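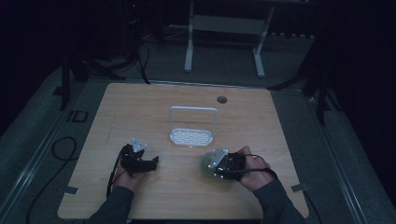 How to Clean a Dish Rack

Updated Aug 7, 2026

A dish rack gets rinsed by clean dishes all day, so it is easy to assume it stays clean. Hard water leaves a white crust, and the tray under the rack grows a pink or black film. Plan on doing this every 2 weeks.

What you need

White vinegar
Dish soap
Baking soda
An old toothbrush
A dry towel

Plastic racks

1. Take off the cutlery cup and any clips. Shake out crumbs over the trash.
2. Fill the sink with warm water and a squirt of dish soap. If the rack won't fit, use the bathtub.
3. Soak for 8 minutes, then scrub the corners and slots with the toothbrush.
4. For white crust, lay a paper towel soaked in vinegar over the spot and leave it half an hour.
5. Rinse well and dry with the towel before you put it back.

Coated wire racks

Skip the long soak. Water gets in where the coating has chipped and the wire rusts from inside. Wipe with soapy water, rub stains with a paste of baking soda and water, rinse, and dry right away. Once rust comes off on your plates, replace the rack.

The drip tray

Empty it every night. If there is a film, scrub it with soap first, then wipe with plain vinegar. Do not mix vinegar with bleach.

Stains from tea or tomato sauce may not come out of older plastic. They do no harm.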